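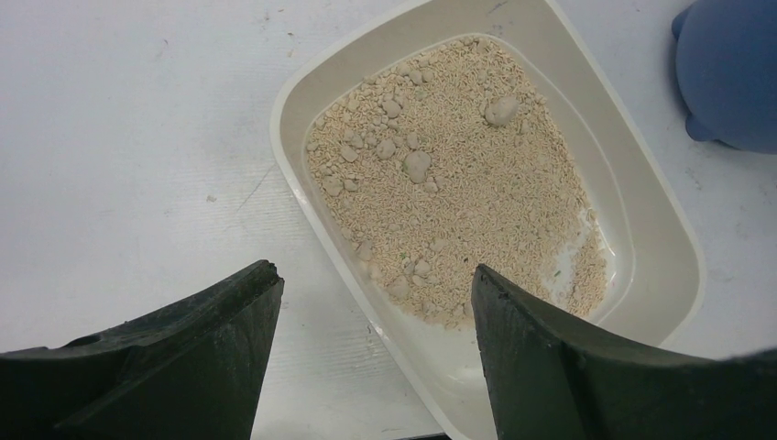 Bonddale Litter Tray Set

README, updated in February

Bonddale is a collection of short recordings about one small household job: cleaning a cat litter tray with a scoop. It was prepared by Rizwan Zaidi and Florin Furtună for people who study granular materials in the home. Please read this file before you download, and especially the part about labels, which was changed from the first release.

Contents

The set has 3,874 still pictures taken from 62 recordings. Each recording has its own folder, and inside the folder there is a text file with the type of litter, the type of clump and the notes of the person who labeled it. Folders with the ending "_r" are repeats of an earlier recording with fresh litter. No cats take part in the recordings.

Materials

litter: plant-based, rod-shaped granules, light beige
tray: plastic, light color, rounded corners
scoop: yellow plastic, slotted head
bucket: blue plastic
clumps: prepared by us with water, see below

We chose the plant-based litter after comparing it with a mineral one. The mineral litter made harder clumps, but it was heavy to carry up the stairs in Wallutcombe and the label "fragment" was almost never used. With the rod-shaped granules a clump has a softer surface and gives more small pieces, so both labels have enough material.

How the clumps are prepared

Water is added to the litter with a kitchen syringe, slowly, in one spot. After 42 minutes the clump can be lifted. If you wait less, it falls apart on the scoop. Larger clumps are made with two spots close together. We do not press or shape them by hand. Some of the water can run to the floor of the tray and leave a sticky place there; this is normal also in real use, and it has its own label ("floor_patch").

Labels

There are 6 labels: granules, clump, fragment, dust, floor_patch and scoop. The label "dust" was the most difficult one for us. In the first release it was used only for powder lying on the tray or on the table, but we later decided that powder in the air should be included too.

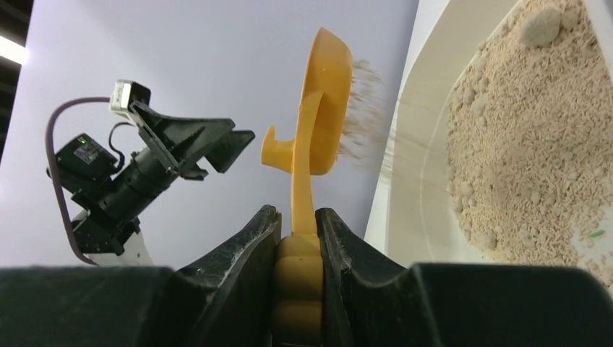

Pouring is labeled from the first picture where granules leave the bowl of the scoop until the last one where they are still in the air. The limits of the falling material must be drawn generously. When the granules come down toward the tray as a blurred beige cloud, like they do from the yellow scoop here, it is not possible to separate one rod from another, and the labeler should not try. Mark the whole cloud as "granules" and add "dust" as a second label if the powder is clearly seen. Clumps already lying on the heap keep their own label also when the cloud passes in front of them.

Fragment or clump? Our rule is simple: anything up to the size of a pea is a fragment. Two labelers did not always agree in the border cases, and the notes file says where this happened. The green flecks belong to the litter as it is sold. Label them as granules.

Position of the objects

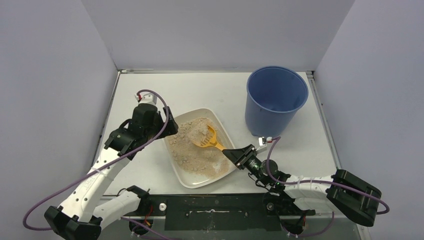

The tray does not have a fixed place on the table, and we did not want one. A person at home puts it down as it comes, so it can lie straight or diagonally, and the litter can be deeper at one side. In this example it is higher toward the upper part and thin toward the lower right, with the scoop left in the tray, its head partly under the grains and the handle over the rim. The covered part of the scoop should not be guessed: draw only what you see. The bucket standing near the back right corner is empty, and an empty bucket gets no label of any kind.

Known problems

Granules that stick to the inner walls of the tray are labeled in the repeats but not in all of the older folders.
The white balance is different between some folders, so please do not use the color of the litter as a sign of moisture.
The word "heap" appears in older notes. It means the same as "granules".

Storage and files

The folders are packed with Casado, version 2 or later. If you open them with an older version, the notes files can come out empty. A copy without notes is kept on the Stelolitz server for people who need only the pictures.

Corrections are welcome. Write the folder name and the picture number in the subject line, and send one message for each folder if possible. Rizwan answers questions about labels, Florin about the files.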